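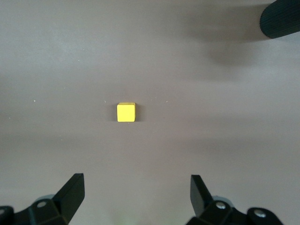
Wrist view, yellow cube on the table

Wrist camera policy scores well offline, misses on the table. Is the planner to blame?
Posted by Aaliyah Li, 4th November

We trained a small grasping policy on 1455 runs. The Batunetti planner sits on top and the numbers in its report look lovely. On the table it goes for shadows. The sales page says lighting "is handled". I doubt it. Has anyone got this working without retraining every time?

prustside_dan
Works fine for me. Update your drivers.

Lau
I wouldn't trust that report. It replays saved frames and scores the guess against the recorded move, so small errors never pile up. Run it live, log every command with its camera frame, and look at the time stamps first. Ours were 6 frames behind from July onwards and we blamed the model for weeks. After that, vary the brightness in training. It helped us a bit with shadows. I can't promise more than that, and I'd be wary of anyone who does.

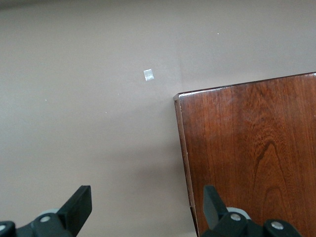
Does the planner need its own depth camera?
It depends on the table. On a flat one of known height you can work out position from the wrist view, provided the calibration is good. Stacked things are another matter, and I haven't seen the planner cope with them on colour alone.

foto
Same lag here, 4 frames. Still waiting to hear back from support.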